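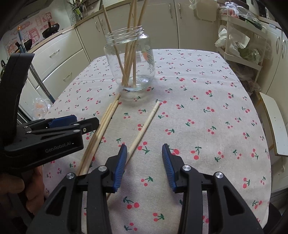 Chopsticks and a glass jar on the cherry tablecloth.

On the Keeping of Chopsticks in a Small Kitchen

Readers of this journal will recall that the month of January is reserved, in this household, for the review of kitchen storage. The drawers were addressed first. The present entry concerns the chopsticks, which have been moved from the second drawer to a glass jar on the table.

The previous arrangement had been in place since the household moved from the apartment on Cunel Street. Chopsticks were kept in a divided tray together with the teaspoons, the peeler and a quantity of rubber bands. Pairs became separated. At dinner it was common for one person to be standing at the drawer while the food was already on the table, and on several evenings that person was the author.

The matter was raised with Xiaoqing Zhong, whose own kitchen has been run from jars for many years. Her advice was brief: use a jar with a wide mouth, discard the lid, and do not fill it so tightly that a single pair cannot be drawn out. She also advised against any jar that had held pickles, on the grounds that the smell remains in the threads. The jar selected had held honey from the Ellanen shop. 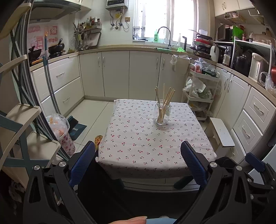
574 words in the original newsletter; shortened for this page

The table itself is small and square, and it is used for meals, for the sorting of vegetables and for correspondence. It was therefore necessary to consider whether a permanent object should be placed upon it. The author's position is that a jar of this kind earns its space. It may be lifted with one hand when the cloth is to be changed, and it leaves the counter free for the preparation of food.

The counter had been the first choice. It was rejected after a short trial. The length nearest the stove is needed when the wok is in use, and the part beside the sink is subject to splashing. Wooden chopsticks should not be stored in a place where they are repeatedly wetted. The ladles and spatulas remain on the wall rack, where they have always been, and no change is proposed.

The following practice has been adopted. After washing, the chopsticks are laid out on a dry towel overnight. They are returned to the jar in the morning -- never directly from the sink. The jar is emptied once a month, washed in hot water and left upside down until dry. Any stick that has split or become rough at the tip is removed at that time, along with its partner if the partner can be identified.

Matching remains the weak point of the system. The older sticks came from Skalon and the newer ones from the Tang market, and the two kinds differ slightly in length. They are now sorted on the tablecloth, laid side by side with the ends even, before they go back into the jar. It is a pleasant task for the end of the afternoon, when the light from the kitchen window is still good.

A question was received about the tablecloth. The cherry pattern has been in use for several summers and is washed with the towels. It has faded less than expected. The author has no information as to where another might be purchased.

The next entry will address the seasonings shelf, where there are at present two open bottles of the same vinegar.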